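Kirico Countertop Kettle – Set-up and Care Guide
Section 5: Cleaning the Outside

Revised Sep 26, 2020, by Snædís Ladefoged for the Ronley kitchens

Before you start

The leaflet in the box says the brushed finish "resists marks." Treat that as a hope. Any brushed metal picks up fingerprints, and the kettles at Ronley are handled all day by people who have just been buttering toast. This section covers the outside only. For scale inside, see Section 6.

You will need:
Two soft cloths, one damp and one dry
Dish soap, the plain kind
A cotton swab

You do not need the Mudgway metal polish that came with the kitchen order. I tried it on one kettle and got a bright patch the size of a coin that still looks wrong beside the satin finish. Keep it for the door handles.

CAUTION: Unplug the base and let the kettle cool before you touch the body. The leaflet gives a cooling time. I would not trust it on a full kettle. Hold your hand near the side first, and if you feel any heat, wait.

CAUTION: Never put the kettle or the base in the sink. A damp cloth means a cloth you have wrung out hard.

Cleaning the body

1. Lift the kettle off the base and empty it. Set it on a folded towel, well back from the counter edge.

2. Put one drop of soap on the damp cloth. One drop is plenty. More soap leaves streaks, and then you are wiping off soap in place of fingerprints.

3. Wipe along the grain of the brushing. The grain is easiest to find if you tilt the kettle toward a window. Circular rubbing is what most people do by habit, and it is how the fine scratches get in.

4. Dry right away with the second cloth, again along the grain. Air drying leaves spots in any kitchen with hard water, whatever the filter packaging promises.

5. Look over the curved surface from a low angle and close up. Straight on, a satin finish hides nearly everything. Check where the side curves under, as cloths tend to skip that part, and look for small spots and smudges like the faint ones on this brushed silver surface. 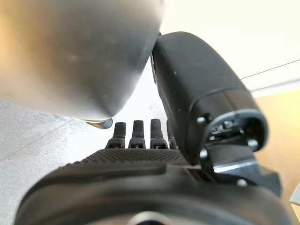 6. Go back over any spots with the damp cloth, then dry. If a mark is still there after two passes, leave it alone. It may be in the finish itself, and harder rubbing will only make it show more.

Cleaning around the lid and handle

1. Run the cotton swab, barely damp, along the seam of the lid. Change it when it turns gray.

2. Wipe the handle with soap and water on the cloth, then dry it. Check that it does not wobble – if it does, stop using the kettle and report it to the kitchen desk on extension 502.

NOTE: Skornmont sells a "protective wax" for brushed metal. I have seen no sign that it does anything except collect dust, and I would keep it away from anything that gets hot.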